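3.2 What the wash does to color

We began this part of the study expecting a fairly dull result, and we were delighted to be wrong. Of the 2,434 listings gathered from secondhand shops in Kuston and Griltusdale, 1,763 used at least one word for fading ("washed," "worn in," "sun-kissed," and the wonderful "pre-loved blue"). Sellers clearly enjoy this vocabulary, and so do we! Fading terms were also far more common in listings written in July, when shops in both towns put out their summer stock.
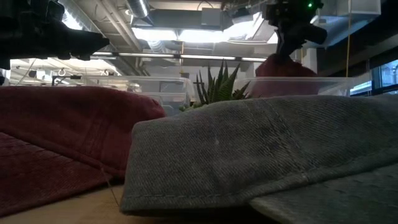
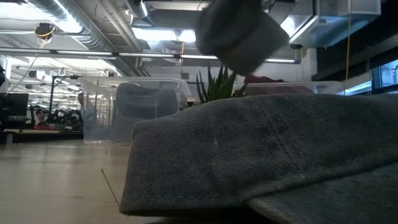
Figure 2. Worn denim on a tabletop, with twill weave and stitched seam.

Color names are hard to pin down even when two people are looking at the same garment, and the Nirna word list we started from offers only 33 terms for the whole blue-to-gray range. Our coders disagreed most often on cloth that was neither one thing nor the other. Denim such as that in Figure 2, where paler worn areas sit next to darker patches, might be entered as "gray," "blue-gray," or "faded" depending on which bit of the weave caught the coder's eye first. We ended up allowing two color terms per item (a main one and a secondary one), and agreement rose at once. The Gittins scale, built for house paint, has no slot for a secondary term, so those scores are reported separately in Section 4.

Shop size made less difference than we had guessed. The smallest shops in Griltusdale produced some of the richest wording in the entire set, including several terms missing from the Nirna list, and we return to these with great pleasure below.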